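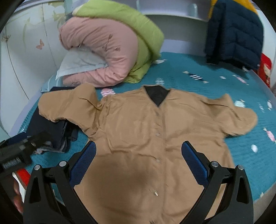

A tan button-front shirt with a black V-shaped neckline, laid out on a teal bedsheet.

Viltico Releases the Phí Medal, a Limited Silver Piece for Collectors of River Subjects

Hi, I'm Zuleica Macedo, and I run Viltico, a small shop that sells medals and commemorative coins by mail. I usually let the catalog do my talking, but I've been waiting two years to write this one, so please bear with me! Our new medal, the Phí, goes on sale in July, and I think it's the prettiest thing we've ever put our name on.

The Phí is a silver medal about river ferries. I know, I know. Ships get all the medals and ferries get nothing, and I grew up riding one to school, so you can guess whose idea this was. The front shows a flat-decked cable ferry in midstream with the far bank behind it. The back has the ferry bell on its bracket and the mooring rope coiled underneath, and the lettering follows the curve of the rope all the way to the rim. We struck 3000 of them and the dies have already been canceled, so there won't be a second run, a "restrike" or a gold-plated version next Christmas.

The design is by Taras Didenko, who also made our lighthouse medal (the one so many of you wrote to me about after it sold out). Taras carves his models by hand in plaster, much larger than the finished piece, and he fussed over the water for months. "Water in metal usually ends up looking like corduroy," he told me. "I wanted you to be able to tell which way the current was going." You can, too. Tip it toward a lamp and the ripples pull to the left.

Striking was done at Wenell, the private mint we've used from the beginning. They suggested an antique finish, with the low areas darkened and the high spots brushed back by hand. I was against it at first - I like a shiny medal - but then they sent me one of each to compare and I lost that argument with myself before lunch. Please don't polish yours. I mean it! A dip in silver cleaner will take the dark parts right off and there's no putting them back.

Each medal weighs 31 grams and has its number on the edge, where it won't bother the design. It comes in a round capsule inside a hinged box, with a folded card signed by Taras. The price is $85, shipping within the United States included. We're limiting orders to 4 per household for now. Dealers can write to Svitlana Symonenko in our office about leftover stock, if we have any, but collectors go first.

A word about low numbers, since I get more mail on that than anything else. Numbers are handed out in the order the orders arrive, and I don't hold any back for friends. If you bought the lighthouse medal from us directly and would like the same number again, tell Svitlana when you order and she'll match it if it hasn't gone yet.

For anybody who'd like to see the medal before buying, we'll have a tray of them at our table at the Vatari coin and medal show, also in July. Taras is bringing two of the plaster models, and he'll sign cards from 10 in the morning until he gets hungry. Come say hello, and bring your ferry stories. I collect those too.

Orders open at 9 a.m. on the first morning of the show, through the Viltico site or by mail with the form in the summer catalog. Press samples and photographs of both sides are available from Svitlana Symonenko at the Viltico office.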